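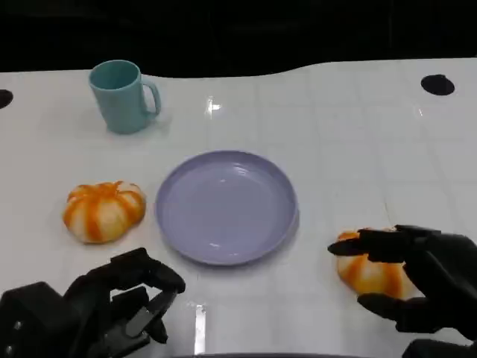

Zwischenbericht zum Vorhaben Sanna
Einrichtung, Instandhaltung und Instandsetzung der zweihändigen Greifzelle
Zuwendungsempfänger: Kuneline
Projektleitung: Tullio Costa
Stand: 1. Juli 2025

1. Gegenstand des Berichts

Der vorliegende Bericht unterrichtet die Fördergeberin Trallatus über den Zustand der Greifzelle, die seit dem letzten Bericht ausgeführten Wartungs- und Instandsetzungsarbeiten sowie die Verwendung der hierfür bewilligten Mittel. Inhaltliche Ergebnisse der Greifversuche werden gesondert vorgelegt.

2. Aufbau der Zelle

Die Zelle besteht aus dem Oberkörper mit zwei Armen und mehrgliedrigen Händen, einer Kopfkamera, dem Steuerschrank und dem weißen Arbeitstisch mit Rasterlinien. Die Linien dienen der Ausrichtung beim Einrichten; als Maßbezug für die Auswertung werden sie nicht herangezogen. Für den Funktionstest nach Wartungsarbeiten wird ein fester Satz leichter Gegenstände verwendet: ein blaugrüner Becher mit Henkel, ein flacher fliederfarbener Teller und zwei orange-weiß gestreifte Kürbisse. Die Kürbisse haben sich für die Prüfung der Fingerstellung bewährt, weil ihre gerippte Form eine ungleichmäßige Schließbewegung rasch erkennbar macht.

Der Test wird bei jeder Abnahme in gleicher Reihenfolge gefahren. Zunächst greift die rechte Hand einen Kürbis, während die linke geöffnet in Warteposition bleibt. Danach werden die Rollen getauscht. Becher und Teller folgen zum Schluss, der Becher stets am Henkel.

3. Ausgeführte Arbeiten

3.1 Rechte Hand
Im Mai wurde am Zeigefinger der rechten Hand ein erhöhtes Spiel im mittleren Gelenk festgestellt. Die Hand wurde abgenommen, das Gelenk geöffnet und der Seilzug ersetzt. Beim Wiedereinbau war die Vorspannung zweimal zu korrigieren, da der Finger in der Endlage nachgab. Nach der Korrektur wurden 40 Greifzyklen ohne Beanstandung gefahren. Das ausgebaute Teil ist mit Befundblatt archiviert.

3.2 Linke Hand
Die linke Hand wurde vorsorglich geprüft. Sämtliche seitlichen Gehäuseschrauben wurden nachgezogen und mit Sicherungslack versehen. Ein Austausch von Bauteilen war nicht erforderlich. Die Nullpunkte aller Gelenke wurden neu eingelesen und im Wartungsbuch hinterlegt.

3.3 Kopfkamera und Beleuchtung
Die Kamera wurde nach der Wiedermontage der rechten Hand neu zur Tischebene kalibriert. Nicht befriedigend gelöst ist bislang die Spiegelung des Deckenlichts auf der glänzenden Tischfläche. Helle Stellen können die Erkennung flacher Gegenstände beeinträchtigen, insbesondere des Tellers, dessen Innenfläche ebenfalls Licht zurückwirft. Eine Absenkung der Lichtleistung brachte nur eine geringe Verbesserung und verschlechterte die Zeichnung der schwarzen Finger. Vorgesehen ist nun ein Diffusor über dem Arbeitsbereich.

3.4 Steuerung
Die Steuerungssoftware Sorisix wurde auf den aktuellen Freigabestand gebracht. Die Überwachung der Motorströme in den Fingern löst seither früher aus — in der ersten Woche kam es dadurch zu mehreren unnötigen Abschaltungen. Die Grenzwerte wurden angepasst, der Vorgang ist abgeschlossen.

4. Wartungsplan

Das Wartungsintervall der Hände wird von bisher 3.000 auf 1.740 Greifzyklen verkürzt. Maßgeblich hierfür ist der unter 3.1 beschriebene Befund. Die Sichtprüfung von Fingerkuppen, Kabelführung und Handgelenken erfolgt unverändert zu Beginn jedes Betriebstages. Vor Arbeiten an den Händen ist die Zelle stromlos zu schalten; die Freigabe nach Abschluss erteilt ausschließlich die Projektleitung.

Die Tischfläche wird wöchentlich mit einem nicht scheuernden Mittel gereinigt. Aufkleber und Markierungen auf der Fläche sind nicht mehr zulässig, nachdem Klebereste die Kalibrierung gestört hatten.

5. Mittelverwendung

Für Ersatzteile wurden im Berichtszeitraum 1.740 Euro verausgabt. Bewilligt waren 3.000 Euro. Der verbleibende Betrag soll für den Diffusor sowie einen zweiten Satz Seilzüge eingesetzt werden. Eine Umwidmung zwischen den Kostenarten ist damit nicht verbunden.

6. Abweichungen und offene Punkte

Die Zelle stand wegen der Instandsetzung der rechten Hand insgesamt 30 Betriebsstunden nicht zur Verfügung. Der Zeitplan der Greifversuche wurde entsprechend angepasst, der Abschlusstermin bleibt bestehen.

Offen sind die Beschaffung des Diffusors, die Wiederholung der Kamerakalibrierung nach dessen Einbau und die Ergänzung der Betriebsanweisung um das geänderte Wartungsintervall. Trallatus wird gebeten, der unter Ziffer 5 genannten Verwendung der Restmittel schriftlich zuzustimmen.

Tullio Costa
Projektleitung Sanna, Kuneline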